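Verneck to End Free Plastic Bags at Six Town Markets

VERNECK, 17 March 2022 – Verneck will stop handing out free plastic carryout bags at its 6 town markets, the market office said.
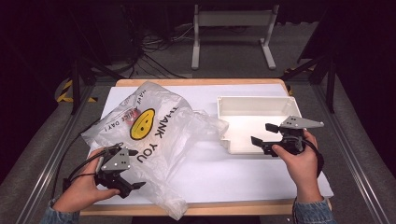

The change follows a trial that began in January at the Geditz Street market, where 16 stallholders took part. Shoppers may still bring bags from home, including the thin kind with a smiley face and "THANK YOU" in block letters. Paper bags will cost a dime.

"Most of our regulars carry a tote already," said Olga Arroyo, market manager. 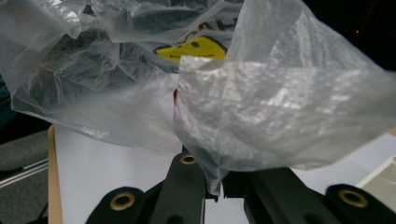

The office has ordered 4,000 cotton bags from Grero, to be given out at the Pringle Square market while they last.

Contact: Banafsheh Safavi, Verneck Market Office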